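Okent Bench Kit — Set-up Guide
Section 4: Cloth, boxes and cable packing
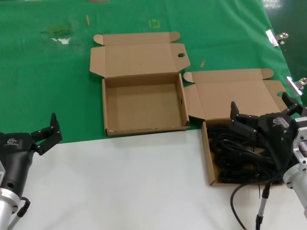 Do sections 1 to 3 first. Table should be where you want it for good, you don't want to shift it once the cloth is on. Allow 18 minutes for the whole section, less second time round.

4.1 Laying the cloth

1. Wipe the tabletop. Let it dry.
2. Lay the green cloth over the back part of the table. Leave the front of the white top bare — that's your writing and sorting space.
3. Smooth from the middle outward. Small wrinkles are fine, ridges are not. A box will rock on a ridge.
4. Fasten the edge with binder clips. Two on a side is enough, spaced well apart.
5. Tug the cloth toward you. If it slides, reclip and try again.

Note: Stains and small tears don't matter. Replace the cloth when a tear gets big enough to catch a box corner. Spare cloths are Hekden part 73.

4.2 Folding the boxes

Boxes ship flat from Dzene, 19 to a bundle. Take out what you need and put the rest back somewhere dry.

1. Crease every fold line once before you start. Skip this and the walls bow out.
2. Raise the side walls, then the front. Press the front lip down hard til it seats.
3. Fold the lid all the way back. Leave the tuck flaps loose for now.
4. Set the box on the cloth, front edge toward you.
5. Second box goes to the right of the first. Leave a gap so the lids clear each other.

CAUTION: Cut cardboard edges are sharp. Run your thumb along the fold, never along the edge.

4.3 Packing cables

1. Unplug everything. Check for cracked jackets or bent connectors, set the bad ones aside.
2. Coil each cable in loose loops. Don't wrap it tight round your hand, it'll kink.
3. Lay the coils in the tray, biggest at the bottom.
4. Tuck the connectors in toward the middle. Nothing over the walls.
5. Close the lid, tuck the side flaps, then the front. Should shut with light pressure.

If the lid springs up, box is too full. Take a coil out and start the next box. Do not tape it shut.

Note: For long cables (68 inches and up) one box per bundle works best. Short ones can share.

4.4 Before you move on

— Clips still tight?
— Loose sticks and scraps off the cloth?
— Box labeled on the front, not the lid? Lids get stacked on and you wont see it.

Full boxes go to the Busport shelf, see section 5. Leave the cloth clipped on between jobs.

Section revised Saturday, October 8, 2022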